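4. Setting up the Drolach drying cabinet

Rewritten by Ravinder Tremblay for owners of the 1,000 watt model. The leaflet in the box leaves out two steps and makes one promise I would not repeat.

Before you start, take everything out of the cabinet, including the cardboard under the bottom rail. Keep small items such as cloths and socks apart from the main wash. They go in last, on the top shelf, and a plain paper bag will do to hold them until then.
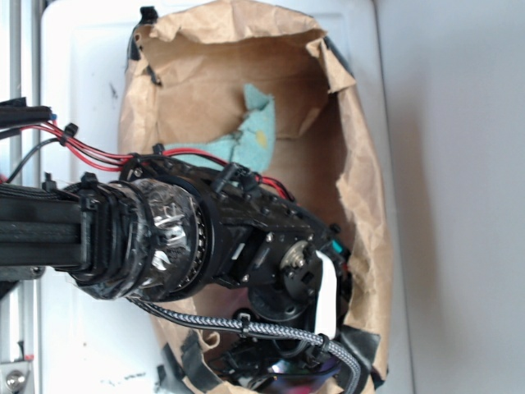
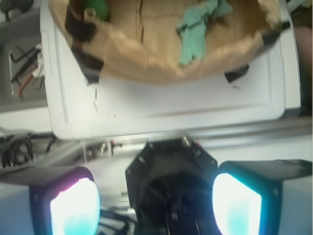
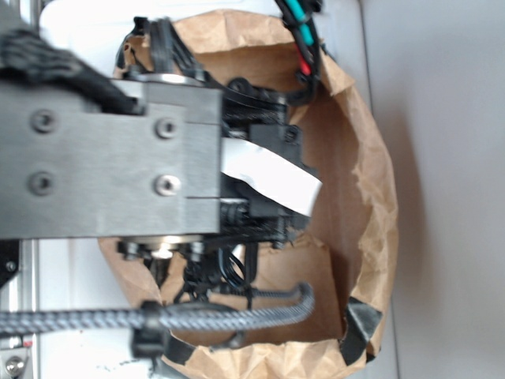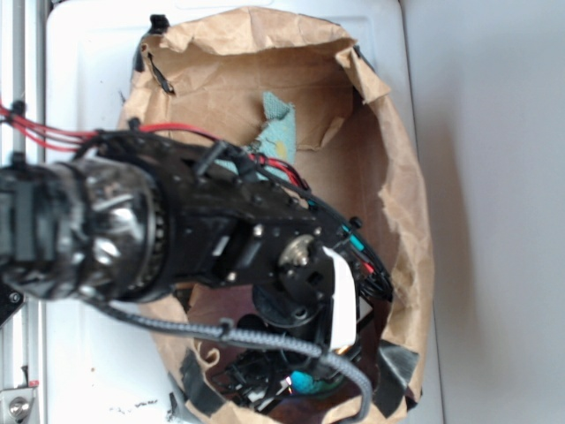

Figures 4a to 4d. Brown paper bag, open. Cloth shown in 4a and 4b.

4.1 Placing the cabinet

1. Stand the cabinet on a hard floor. The leaflet says carpet is fine. The feet sink into carpet and the lower vent then sits almost flush with it, so I don't see how it can be.
2. Leave a gap of 25 cm behind the back panel. The drawing in the leaflet shows the cabinet pushed up against a wall, which contradicts the text beside it. Follow the text.
3. Turn the two front feet until the door stays where you leave it when half open. If it swings, the floor side is low.
4. Open a window or a door to the next room. The makers call the cabinet "room neutral". The water has to go somewhere, and without the Ramska hose it goes into your room.

CAUTION: Do not use an extension lead, however short. Plug straight into the wall.

4.2 Fitting the Ramska hose (sold separately)

5. Push the wide end over the outlet and turn it clockwise until it clicks. On mine there was no click. If there is none on yours, check that the hose won't pull off by hand and carry on.
6. Keep the hose as straight as you can and never let it dip in the middle.
7. Put the narrow end through the window plate. The foam strip supplied is too thin for most sash windows and you may want to buy a thicker one.

NOTE: An Ertürk hose will also fit, but the collar is looser and needs a clip. It costs less. I have used both and couldn't tell you which dries better.

4.3 First run

8. Run the cabinet empty on High with the door shut until the smell has gone. The leaflet gives this as a single cycle. I needed three.
9. Switch off at the wall and feel the plug. Warm is normal. If it is too hot to hold, stop and return the cabinet.
10. Press Reset and Timer together until the display shows 887. That is the factory code for an unused filter and has nothing to do with hours, whatever the shop tells you.
11. Hang one damp towel on the middle rail and set the timer to its lowest mark. Check the towel at the end. If only the bottom edge is dry, the fan is not turning – see section 7.

4.4 The Sullura setting

Sullura is the name given to the low-heat programme for wool. The box claims it "restores softness". It blows cool air. Wool dried this way comes out much the same as wool dried flat on a towel, and the cabinet takes longer to do it than I would like. Use it in winter if you have nowhere to lay a jumper out.

12. Turn the dial past Off to reach Sullura. The label is on the wrong side of the notch on older cabinets.
13. Do not hang heavy knits from the rail. Fold them over the shelf instead.

NOTE: If the display shows 1,788 during a Sullura cycle, the door is not fully shut. Close it and start again from step 12. The cabinet does not remember where it was – the leaflet says it does.

4.5 Filter

14. Pull the filter out by the tab, shake it outdoors and brush off the lint. Do this after every load.
15. Never wash the filter, and never run the cabinet without it.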